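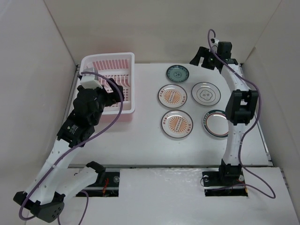 Plates and rack, both arms on the table. Club room, September 2021

Second week back and I am already staying late again! Our task this term is the dishes: take plates off the table, stand them in the drying rack, do it over and over until the policy learns it. We call the project Susska (the old one was Nosaro, which could barely stack cups, bless it). The plan is 1000 demonstrations before the Bloxham meet, and I added 13 tonight. I know, I know. But a clean one feels so good, I was grinning at the screen like a fool.

My hands are slowly getting the feel of it. In August I went at every plate from straight above and knocked it sideways. Now I come in low and slow and let the rim settle between the fingers before I close.

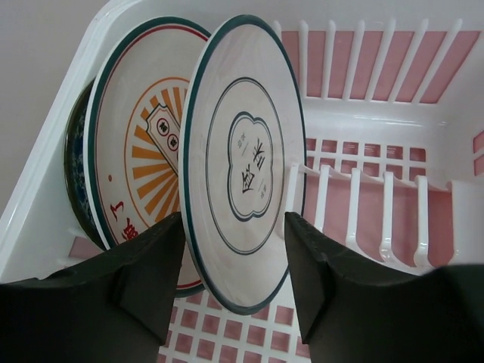 Wrist views are my new obsession. I spent the whole bus ride home going through them, because the gripper sees so much more than I do from my chair. With three plates up on edge by the left side of the rack, I could look right down between the green fingers at the front one and see how little room there is on either side. So tomorrow I want to try more space between plates, all the way over toward the right if the arm will reach. I also need to ask the Jernness people how they label a failed grasp, whether they throw it out or keep it. I'd keep it. Must bring a sweater, and the good notebook.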